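Home Our Work Borrow Reports Contact

Filed under: Reports to Funders, Lending and Repair

Dogar Tool Lending Shed: Progress Report to the Stista Fund, Second Half of the Grant Year

Dear friends at Stista,

I owe you a report, and I've been looking forward to writing it, which I can't say about every form that crosses my kitchen table. When you first came out to see us in Tonanby we were lending hedge trimmers out of a borrowed garage with one working light, and you were kind enough to keep your coats on and ask good questions anyway. Since then we've settled into the building on the Ultodgate side of town, and the half year has been a full one. I'll try to take things in the order of the grant agreement, but please forgive me if I wander.

Lending

We now have 284 household members, and between June and the end of November they borrowed 270 items. The summer went the way summers go, with everybody wanting the pressure washer on the same sunny morning. We had a waiting list for it through July. Then the leaves came down and the wheelbarrows had their turn, and after that things got quiet enough that we could finally sort the drawers.

What has surprised me is how much people want the small things. We wrote our application around the big machines, the ones a family can't justify buying for one afternoon's work, and those do go out. But a great many loans are a single screwdriver, a stud finder or a decent pair of pliers, borrowed by someone in their first apartment who is putting up a shelf. They often come back and stay to talk about the shelf.

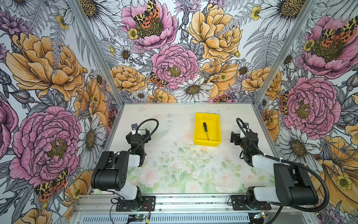 The new check-out cards have helped a good deal. Under the old system we wrote everything in one long ledger, and if you wanted to know where the tile cutter was you had to turn back through weeks of handwriting, some of it mine and some of it worse. Now each tool has its own card, filed by the hook it hangs on. It isn't fancy, and we did talk about doing it all on a computer, but the cards can be read by whoever happens to be at the desk and they work when the internet is down, as it was for most of October.

Late returns are still a headache. We've tried reminder calls in the evening, which work better than letters, and we've stopped charging fines for anything under two weeks. I know you had doubts about that when I raised it in the spring. So far the tools are coming home at the same pace as before, and people aren't embarrassed to walk in with them.

Repair and care of the tools

A fair share of this half year's money went into keeping what we already own in good shape. We spent $1369 on blades, belts, handles, oil and replacement batteries, a little over what we had planned, mostly on account of the batteries. The older cordless drills take a pack that's getting hard to find, and I'd rather pay for good ones than send somebody home with a drill that quits halfway through a deck.

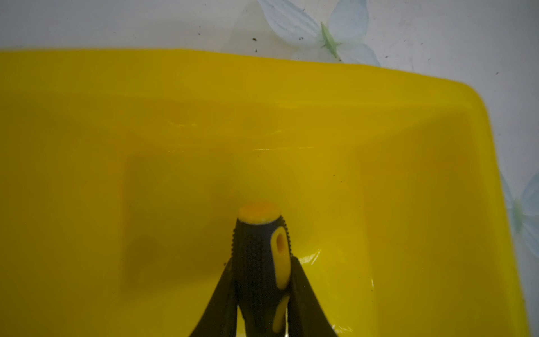
We also started something we're calling wipe-down hour, at four in the afternoon, when whatever came back that day gets cleaned before it goes on its hook. Pruning shears are the worst for sap, and anything that has been near mortar needs attention right away or it's ruined. I had hoped borrowers would stay and help with their own returns. A few do. Most have supper to get to, and I can't blame them.

Shamim Lodhi has taken on the sharpening, and it has made more difference than anything we bought. The chisels had been in a sorry state for years. Shamim did them over a string of evenings, and then the garden tools, and is now working through a box of kitchen knives that members asked, very politely, whether we might possibly look at. Knives weren't in the grant and we aren't charging any of that time to you, but I wanted you to know it was going on.

Evening classes

We promised you four classes and have held three. The first was on hanging things on walls (plaster, drywall and brick, with a long detour into anchors), the second on fixing a running toilet, and the third on small tools and what each one is really for. We set the limit at 15 people, and the toilet class filled up in a morning.
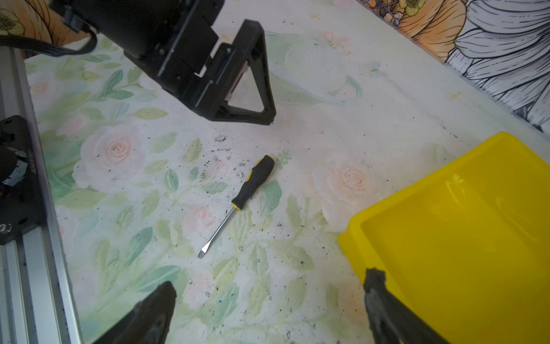 The fourth class was to be on weatherstripping, and we had to put it off when the heat went out in the building – a bad joke, considering the subject. It's now planned for January. If you have no objection, I'd like to carry that part of the class money over. The materials are already bought and sitting in my hallway, where I walk into the foam tape twice a day.

Several people told us they'd come to more classes if they could bring their children. We haven't worked out how to do that safely yet. For now we're thinking of a Saturday-style morning for families with hand tools only, birdhouses or something like them, and I would love your thoughts.
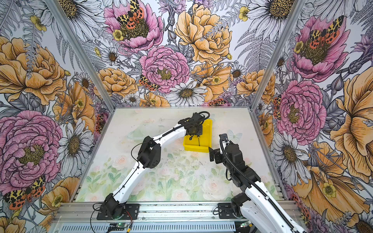
Yellow tray on the tabletop, flowered walls around it.

What didn't go well

The partnership with the apartment complex hasn't moved. We offered to keep a small cabinet of tools in their laundry building so residents wouldn't have to cross town by bus, and the manager liked the idea, and then there was a new manager. I've written twice. I'll try in person after the holidays.

We also lost the extension ladder. It was lent out in August, the family moved, and the phone number no longer works. I've taken it off the list and we'll replace it from member donations, so it won't touch your grant.

The months ahead

Between now and spring we want to finish the shelving along the back, hold the weatherstripping class, and get the mowers serviced before anyone asks for one. I'd also like to open one more evening a week, if we can find people to cover the desk until eight. The full spending sheet will follow in December once the last battery invoice comes in.

Please come by when the weather improves. The coffee is better than it was in the garage, and there is a proper place to hang your coats.

With warm thanks from all of us at the shed

Contact us | © Dogar Tool Lending Shed, Tonanby | Back to top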